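Home | News | Fixtures | Club | Contact

"I was terrified for two minutes, then I loved it"

Mirjam Verhoeven took over as head coach of Janiris rugby league club in February, and she is already a joy to talk to. The side had lost nine on the trot. "People kept offering me sympathy," she laughs. "I'd just been handed the best job in town!"

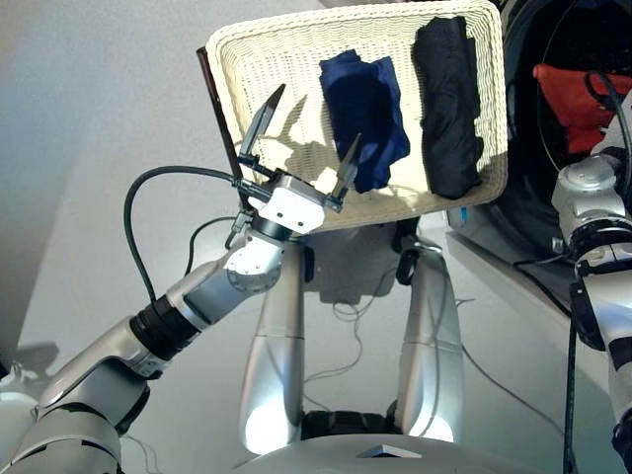
Navy and black, folded in the basket.

Her first change was defence – proper, noisy, shoulder-to-shoulder defence. "We'd stopped talking to each other. Now you can hear us from the car park."

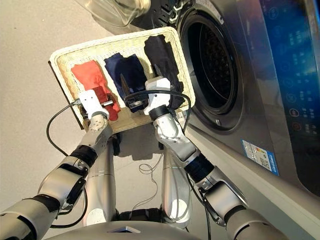
She has also moved Leemans from the wing to full-back, and what a difference he has made there. "He reads a kick before it's left the boot."

The Zirnell derby drew 1579 people, and Janiris won it by two points. 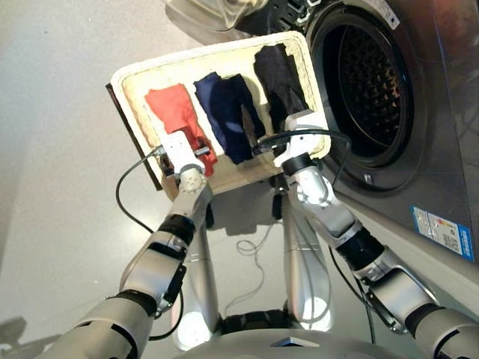 Red-orange, navy and black, side by side.

"I couldn't speak afterwards," says Verhoeven. "My voice had gone by half-time."

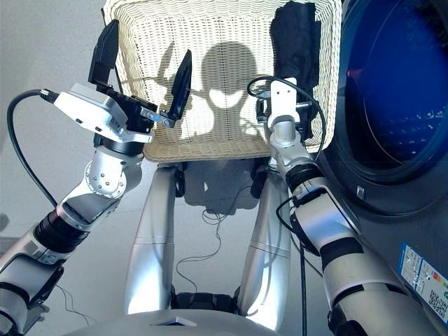
Next up is Zisteo away, and she wants a full coach of supporters. "Bring a drum if you've got one."

14 comments | 37 shares

© Janiris RLFC | Contact us | Back to top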